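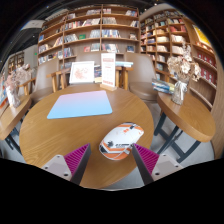 Figure 3. Mouse and pad on a round table, with both gripper fingers at the mouse.

4.2 What the hardware line paid for

Our original budget had one line for equipment and one for everything else, and we were proud of how tidy it looked. It lasted until June. The Barix hand-held grippers came in on price. The finger inserts, which Drasta sells only in packs of 20, did not, and they had been filed under "office supplies" by someone who has asked to remain a footnote.

Tabletop tasks such as the one in Figure 3 are cheap in objects. A mouse and a pad cost less than the lunch at which we agreed to buy them. The expensive part is time on site. We planned for sessions of 50 minutes and paid for sessions of 55, the difference being spent looking for a charger. Over a full season those five minutes cost us more than a spare charger would have, and we have now bought the spare charger. 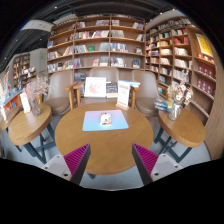

Should a small lab buy its grippers or lease them?
Lease for the first project, then buy once you know how many spare parts you go through in a month.

We reached that view the slow way. Fitell quoted a lease of 9 months with repairs included, and we turned it down as poor value. Căpraru, our second supplier, offered no lease and a very good brochure. Repairs then took more than 20 percent of the hardware line, most of it on shipping. The revised plan keeps a separate line for freight, orders inserts one pack ahead, and moves all purchase requests to Tuesday, when the finance office is known to answer its mail.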